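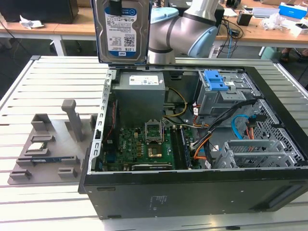 Fig. 1. 1.0TB hard drive above an open desktop tower.

Section 2. Loading past election returns

Read all of this before you import anything. Urnasum will let you load a bad file and it won't complain until you try to print a result table, and by then you have bad totals in every report that draws on it.

Covers presidential, legislative and local contests. Referendums are in section 22, different screen, different rules.

Before you start

You need:
- an Urnasum login with Editor rights (Viewer can't import, the button is just gray)
- the returns file, CSV or tab-separated
- the source of the returns, full citation. Gazette page, commission report, whatever it was. Not "newspaper".
- the election law in force on the day of the vote, or at least the part on how a winner is picked

That last one gets skipped a lot. Don't skip it. The program needs to know whether first place wins outright, whether there's a second round, or whether the choice passes to a legislature when no candidate gets a majority. If you leave it blank it assumes first place wins.

2.1 Creating the contest

1. Open Archive, then New Contest.
2. Pick the country or territory. If it changed its name since, use the name it had at the time. The modern name goes under Also Known As.
3. Enter the office. Spell it out. "President of the Republic", "Member, Lower House". No abbreviations — the search doesn't expand them.
4. Set Round to First, Second or Only. Only means the law had no second round. It does not mean the second round wasn't needed that year.
5. Choose the Decision Rule (see 2.2).
6. Save. The contest shows up in the list with a yellow dot, meaning no returns yet.

Note: two contests on the same day for the same office in the same place will be merged with no warning. If you have a by-election plus a regular one, put something in the Label field first.

2.2 Decision rules

Plurality. Most votes wins, no threshold.

Majority with runoff. Over half needed, otherwise the top candidates go to a second round. Set how many go through. Default is 2. A few systems let in anybody above a set share, in which case tick Share Threshold and type the share.

Majority with assembly vote. Over half needed, otherwise the legislature chooses. You will get an extra tab called Assembly. Enter the assembly ballot there, with its own source. Do not add assembly votes to the popular vote table. People do this and the percentages come out as nonsense.

Indirect. Voters pick electors. Load the popular vote as one table and the elector vote as another, then link them with Pair Tables.

Appointed / unopposed. Leave returns empty, fill in Outcome Notes.

CAUTION: changing the decision rule after returns are loaded wipes the Outcome line and any notes attached to it. Copy your notes out first. There's no undo on this screen.

2.3 Importing the file

1. Open the contest, click Load Returns.
2. Choose the file. Limit is 400 columns. If the ballot was longer than that, split by district and load in batches.
3. Match the columns. Needed: District, Candidate, Party, Votes. Optional: Registered, Turnout, Blank, Spoiled.
4. Check the preview. It shows the first 20 rows only, so scroll your own file for trouble further down — subtotals in the middle of the sheet are the usual one.
5. Set Percent Base. Valid votes or all ballots cast. Older gazettes often used all ballots, and a candidate's share can move by a point or more depending which you pick. Go with what the source used and say so in the notes.
6. Click Load. Wait for the green dot. Don't close the tab.

If the dot goes red, open Log and read the last line first. Mostly it's one of these:

"Row has no district" — blank line or a footer left in the file. Delete, reload.
"Votes not a number" — commas or periods used as thousands marks. Change Number Style on the load screen, dont fix by hand.
"Duplicate candidate" — same person listed by two parties. Tick Combine Lists if the law counted them together. Leave it off if it didn't, and rename one line.
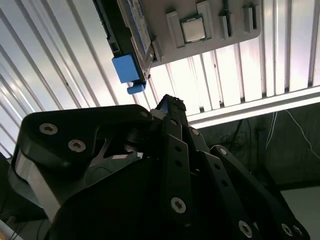 Fig. 2. Gray fixture holding computer components, with black gripper.

2.4 Wording the outcome line

The outcome line is the sentence that prints over the table. It's what gets quoted, so go slow here even if you rushed the rest.

1. Click Outcome, then Draft. Urnasum writes a plain sentence from the table and the decision rule.
2. Check that the verb fits. "Won" for a plurality or majority result. "Placed first" if a runoff or assembly vote was still to come. "Was chosen by" for the assembly stage.
3. Put the share in, with the base. "of valid votes" or "of ballots cast".
4. Leave out adjectives. Narrow, sweeping, disputed, historic — all of that belongs in Commentary, where it carries a signature.
5. Save and lock.

Note: if the result was later annulled or the winner removed, the outcome line stays as it was on the day. Later events go in the Afterward box with their own source. Same if the winner never took office.

2.5 Conflicting sources

You'll get these. Two official counts, or an official one and a party one.

1. Load the official final count as Main.
2. Load the others as Variant. Each needs a source or it won't save.
3. Turn on Show Variants if the difference changes who came first or whether a threshold was passed.
4. Never average them.

Provisional counts are variants too, even when they came from the same commision. Mark them Provisional and they drop out of the comparison charts.

2.6 Trying it on the practice set

The Jerura practice set comes installed. It's a made-up district list with errors left in on purpose: one footer row, one double-listed candidate, a subtotal sitting between two districts. Load it as Majority with Runoff and clear the log till the dot is green. To start over, Archive, Practice, Reset.

CAUTION: Reset under Archive, Practice clears the practice set only. Reset under Archive, Tools clears everything you've loaded and not locked. Check which menu you're in.

Locked contests can be reopened only by a Grunduson support request. Have the contest label and the load log ready. Next: Section 3, District maps and boundary changes.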